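Section 5. Recording Suturing Demonstrations by Teleoperation

5.1 Purpose and scope

This section describes how an operator at the surgeon console demonstrates suturing to the Dromow learning system. The operator drives both instruments by remote control. The system records hand motion, instrument motion, and wrist camera video, and the resulting episodes are used for training after review. Setup of the console itself is covered in Section 3. Camera calibration is covered in Section 4 and must be complete before any episode is recorded.

Suturing at the tissue pad, wrist camera views
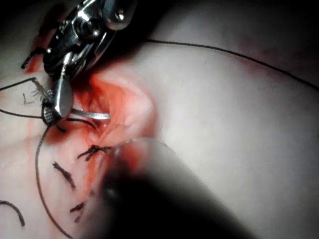
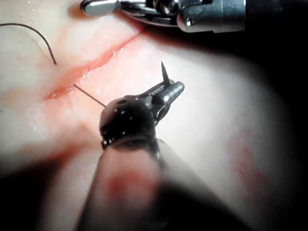
CAUTION: The Dromow system is supplied for research and training use on tissue pads only. It must not be used on patients or on live animals.

5.2 Persons required

Two persons must be present during recording. The operator sits at the console and performs the demonstration. The bedside assistant remains at the instrument cart, within reach of the stop button, and handles needles, thread, and pads. The roles may be exchanged between sessions but not during an episode.

Operators must hold a current console authorization. At the Powell training laboratory, authorizations are issued by Tonantzin Beltrán. Other sites should contact their local administrator.

5.3 Preparing the pad and instruments

1. Confirm that the instrument cart is powered and that the console shows STANDBY.

2. Fasten the tissue pad in the holder. Press on each corner of the pad. If any corner lifts, release the clamps and seat the pad again.

3. Install a needle driver on each arm. Turn each locking collar until it clicks.

4. Wipe the wrist camera windows with a dry lens cloth. Do not use alcohol on the windows.

5. Open and close the jaws of each instrument from the cart panel. The jaws must close fully and must not drift when released.

6. Place the needle and thread on the pad with forceps. Keep the thread clear of the instrument wrists.

7. Enter the pad number and the needle type on the session form.

NOTE: A pad may be used for more than one episode. Finished knots and cut thread tails may be left in place, provided that they do not lie across the section of the incision to be sutured next. Record the condition of the pad as NEW, PARTLY SUTURED, or STAINED. More than one condition may be selected.

CAUTION: Suture needles are sharp. The bedside assistant must not reach over the pad while the console shows FOLLOW. Used needles go directly into the sharps container.

5.4 Starting an episode

1. Log in at the console with your own operator name. Shared logins are not accepted by the recording software.

2. Select Demonstration, then Suturing, then the step to be shown. The available steps are Pick Up Needle, Pass Needle, Hand Over, Tie Knot, and Full Stitch.

3. Adjust the head rest and the arm rest. Changes made after recording begins will appear in the data as unwanted hand motion.

4. Take hold of both hand controllers and match their orientation to the instruments. The alignment marks on the display turn green when the match is acceptable.

5. Press the left pedal. The console changes to FOLLOW and the instruments begin to move with your hands.

6. Move each instrument a short distance in every direction, well above the pad. If either instrument lags or moves in the wrong direction, release the pedal and repeat step 4.

7. Say "recording" aloud so that the bedside assistant is aware, and press the right pedal once. A red dot appears at the top of the display.

The motion scale is set to 3 at the factory, so that three units of hand travel produce one unit of instrument travel. Leave this value unchanged within a set of episodes. If it is changed between sets, open a new session form.

5.5 Demonstrating the stitch

1. Grasp the needle behind its midpoint with the driving instrument. Avoid gripping it at the tip or at the point where the thread is attached.

2. Bring the tip to the entry point and hold it there briefly before entering the tissue. The software uses this pause to mark the start of the pass.

3. Rotate the wrist to follow the curve of the needle. Do not push the needle in a straight line.

4. When enough of the needle is exposed on the far side, grasp it with the receiving instrument. Release the first instrument only after the second has a firm hold.

5. Draw the thread through at an even speed. Watch the display for the edges of the incision. If they begin to pull upward, reduce the tension.

6. Park the instrument that is not in use where it does not block the other wrist camera's view of the needle. Brief overlap during a handover is acceptable.

7. For Tie Knot and Full Stitch, complete the knot and hold both instruments still before ending the episode. Thread is cut by the bedside assistant after the console has returned to STANDBY.

NOTE: Work at your ordinary pace. Slow, exaggerated motion produces poor training material, as does haste. Small corrections, such as adjusting the grip on the needle, should be left in the recording. The learned controller needs to see how an experienced operator recovers from an imperfect grasp.

5.6 Using the clutch

The center pedal disconnects the hand controllers from the instruments so that the operator can reposition the hands. The instruments hold their position while the pedal is down.

1. Stop both hands before pressing the center pedal.

2. Move the hand controllers to a comfortable position. Keep their orientation as close as possible to that of the instruments.

3. Release the pedal and wait for the alignment marks to turn green.

Do not use the clutch while the needle is partway through the tissue unless the controllers have reached the end of their travel. Episodes with clutch events during a needle pass are accepted but are flagged for review.

5.7 Ending and labeling an episode

1. Press the right pedal once. The red dot disappears.

2. Raise both instruments clear of the pad and release the left pedal. Confirm that the console shows STANDBY.

3. Choose a label. Use COMPLETE if the selected step was finished. Use RECOVERED if it was finished after a dropped needle, a tangled thread, or a failed grasp. Use ABANDONED if it was not finished.

4. Add a comment if anything unusual occurred. Comments should state what happened and on which arm.

5. Press Save. The episode number is displayed and must be copied to the session form.

Do not delete abandoned episodes. They are kept apart from the training set and are used to test the fault detector.

5.8 Stopping in an emergency

Either person may stop the system at any time by pressing the red stop button at the console or at the cart. Both arms lock in place and the jaws remain as they were. Any needle or thread held in the jaws will stay held. To release it, the bedside assistant turns the manual jaw key on the instrument body while supporting the needle with forceps. Follow the restart procedure in Section 3 before recording again.

5.9 Fault messages

MATCH LOST. The hand controllers and instruments are out of alignment. Release the left pedal and repeat Section 5.4, step 4.

CAMERA DELAY. Video from a wrist camera is arriving late. End the episode, label it ABANDONED, and check the cable at the instrument cart.

STORAGE LOW. The recorder cannot guarantee space for another episode. Transfer completed episodes before continuing.

FAULT 457. The jaw force reading is outside its permitted range. Remove the instrument and install another. Do not clear this fault and continue with the same instrument.

5.10 Review of episodes

Saved episodes are transferred to the Kirkus review station at the end of each session. A reviewer other than the operator must confirm the label and check that the needle can be followed through each pass in the view of at least one wrist camera. Episodes that fail this check are returned to the operator with a written reason.

Questions about labels or returned episodes should be sent to Qianru Kong, Demonstration Data, Cosholm. Please include the episode number and a copy of the session form.

Section revised 12 August 2024.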